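August — cell notebook, server teardown, Lazaridis bench

Pre-run rules, rewritten after talking to Reshma. Old sheet goes in the bin.

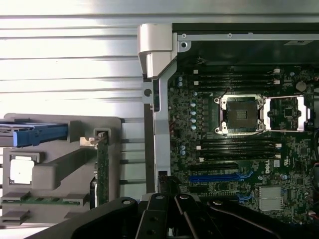
Dell board, socket open, no CPU in it. Wrist view with gripper over the lower slots.

1. Nothing of the gripper passes over an open socket below 63 mm. Pins bend if you look at them wrong. Was 23 mm on the old sheet, way too tight.

2. Load plate: fully open or latched, never half way. Log which before arm power.

3. Speed cap stays at 3 percent inside the chassis. Tumaini wants more, not untill the force limit is signed off.

4. Coin cell: don't grip. By hand, plastic tool, arm in hold.

5. Strap on for anyone reaching in. Arm in hold first — hold, not pause. Pause still lets it creep on the Prutstead controller.

Open: does rule 1 cover the memory slots too? Elspeth says yes, Sizwe says it kills the approach angle from the tray side. Leaving it at socket only for now.

To do: relabel hold button, send the sheet to Lizelle, check teh wrist cable tie.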